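Keduvura Library Will Stay Open in the Evenings

From June the public library in Keduvura will be open until 9 p.m. on three evenings every week. The town council accepted the proposal last night after a long discussion. Until now the library closed at 5 p.m., and many people who work in Sulorholm could not come home in time to use it.

The request for longer hours was signed by 1271 residents. Most of them live in the streets near the Horrocks bridge, where there is no other quiet place for reading or for school work.

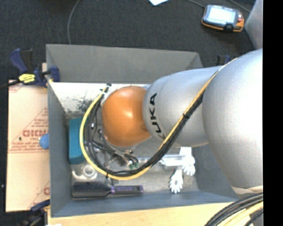 Text: Editorial office, Keduvura

The evening hours will be first tested for one year. During this time visitors can borrow and return books as usual, but the children's room on the upper floor will close at 6 p.m. The reading room has 110 seats, and it is not necessary to reserve them.

The council also spoke about the bus. The last bus to Sulorholm leaves at 8:40 p.m., so readers from the villages would have to go before the library closes. The bus company Skoter has answered that it can move the departure to 9:15 p.m. on the evenings in question. The new timetable will be hung at the bus stops in May.

Not all the questions are solved. The parking lot behind the library is still closed because of the work on the water pipes, and the council did not say when it will be opened again. Drivers are asked to use the parking lot at the market hall, where the first two hours are free.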